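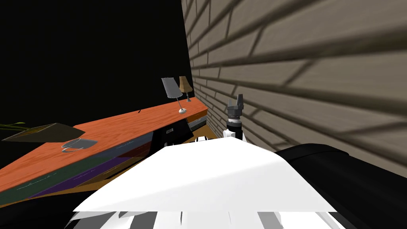
Grolau opens desk-clearing simulator to outside teams

Small robotics shops that can't afford a second arm to break have one more place to practice. Grolau, the Morkside software outfit, has put its desk-clearing simulator on open sale after running it with a handful of customers since last fall. It's called Clokari. Price is $980 per seat per year, and that's for the full thing, no cheaper tier with the good parts taken out.

Short version: you get rooms, furniture, household stuff to pick up, and a two-armed robot model to pick it up with. You write the policy, or train one, and Clokari scores it. A mug on its side on a desk, a tray nearby, get the one into the other. Sounds easy. Isn't, at least for most of what's been run on it so far.

"People come in with a demo that works great on one table in one room," said Hildegard Wunderlich, who heads the product at Grolau. "Then we swap the wall and the lamp and turn the mug over, and it's a different conversation."

What's in the box

The release ships with 9 room sets. Desks, mostly, plus a kitchen counter and a workbench. Each set can be re-skinned: wood tones, brick, plain paint, some pretty loud panel colors on the furniture fronts. Grolau says the loud colors are deliberate, meant to keep a vision model from leaning on the same brown desk every time. Lamps, plants, mugs, trays and so on get dropped in at new spots on each reset.

There's an onboard view that looks down past the robot's own body, so a good chunk of what the policy sees is shoulder and torso panel. Early customers asked for this. Their real machines see themselves all day long and the old floating camera made results look better than they were. The floating camera is still in there for anybody who wants it, off by default.

Rooms don't always have every wall filled in. Look past the back of a desk and you may get flat black. Wunderlich said full surroundings are on the list for a later update but weren't worth holding the release for. Customers split on that one. A couple of them told her the black background was fine for grasp work and useless for anything that has to drive across a room.

Scoring

Every task runs 80 trials by default with the layout shuffled each time. You get a pass rate, a time, and a log of contacts, which includes the arm bumping the furniture or the wall. Bumps don't fail a run unless you set it that way. You probably should set it that way.

Reports come out as a spreadsheet or a web page. The web page is the nicer of the two, it lets you jump right to the moment things went wrong. Replay from any angle.

Who's using it

Fuchs, which builds grippers and sells them mostly to light assembly shops, has been on the early program and is keeping its seats. The company uses Clokari to try finger shapes before cutting any metal. Curved handles were the sticking point, according to a short writeup Fuchs passed around to its dealers. Two-finger grippers would close on a handle fine when the mug stood upright and then skate off when it was lying down. They went through several finger pads in the simulator and ended up building two of them for real.

How well did the simulated results match the bench? Fuchs said the ranking held up, meaning the pad that did best in software also did best on the bench. The actual pass rates did not match, the real ones came in lower. Grolau doesn't dispute it. Friction on glazed surfaces is still a guess, Wunderlich said, and buyers should treat the numbers as a way to compare one version of thier code against another. Not as a promise.

Complaints

Some. Install is Linux only for now. The documentation is thin on bringing in your own robot model, and one early user described the import tool as "a text file and a prayer." Grolau says a rewritten import guide is due in March. Tight spots near walls are slow to compute, with an arm wedged between a cabinet and the brick the thing can drop well under real time on an older graphics card.

Also no soft objects. No towels, no cables, no bags. If your robot folds laundry this is not the tool and Grolau says so right on the order page, which was nice to see.

Licensing

Seats float, so a team can share one as long as only one person is on it at a time. Schools get a discount but have to write in for it, no figure is posted. There's a trial with one desk room and one task, runs for 5 days, no card needed. The trial keeps the scoring report but turns off the replay, so you'll know you failed without a whole lot of help on why.

Training runs on rented cloud machines are allowed under the same seat. That wasn't the case during the early program and was the most common gripe in it. Early customers get moved to the new terms automaticly, with the remaining time on thier old contract carried over.

What's next

Grolau wants drawers and cabinet doors that open, which right now they don't, they're just solid fronts. After that a second robot model with a narrower body. No dates on either. Wunderlich wouldn't get into whether the price will go up when they land, only that seats bought now are locked for the year.

The company is also taking requests for objects. Send measurements and a scan if you have one. Staplers are apparently the most requested item so far, and they're being worked on, though the hinge has been giving them trouble. Tape dispensers after that.

Orders and the trial download are both live on the Grolau site. Support is by email, mornings only, and the forum opens later this month for paid seats. Trial users can read it but not post.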